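Chapter 3
Picking Up, Holding, Putting Down

Pick up the nearest long thing you can find. A ruler will do, or a rolling pin, or the handle of a broom. Now do it again, slowly, and watch your fingers. They start to curl before they arrive, they meet the underside at slightly different moments, and then they all press at once. You have done this thousands of times and probably never looked!

This chapter is about grip, and I think it is one of the most enjoyable subjects in the whole book, because you can try nearly everything in it at the kitchen table. We shall begin with bars and handles, move on to flat things such as plates and trays, and leave the awkward stuff (wet soap, paper bags, a sleeping cat) until Section 3.6.

A bar is a lovely place to start. It has a top, an underside and two ends, and every one of them matters. Fingers that come up from beneath can carry the weight directly. Fingers that pinch from the sides have to rely on friction, and that is far harder work.

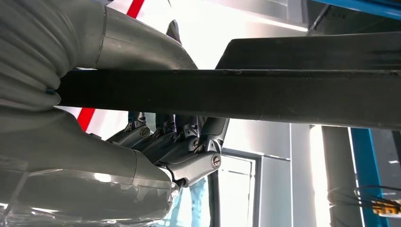

Where you take hold matters just as much. Grip a 30 cm ruler in the middle and it sits quietly in your hand. Slide your hand towards one end and the other end wants to drop, so your wrist has to twist against it. The ruler weighs exactly what it did before, but it feels heavier. Keep that feeling in mind, for we shall put numbers to it in Section 3.2.

Surface comes next. Dust, polish and a worn edge all change how well fingers hold. In the Stirkeo handling survey, which we return to at the end of the chapter, 974 people lifted the same bar clean and then dusty, and their comments are a delight to read.

Before you go on

Find 6 long objects at home and lift each one twice, first from underneath and then by pinching the sides. Write down which felt safer, and where your thumb went. Keep your notes, as you will need them for the Filtis chart in Section 3.3.

Words to know: grip, friction, turning effect, balance point, underside

3.1 What fingers do first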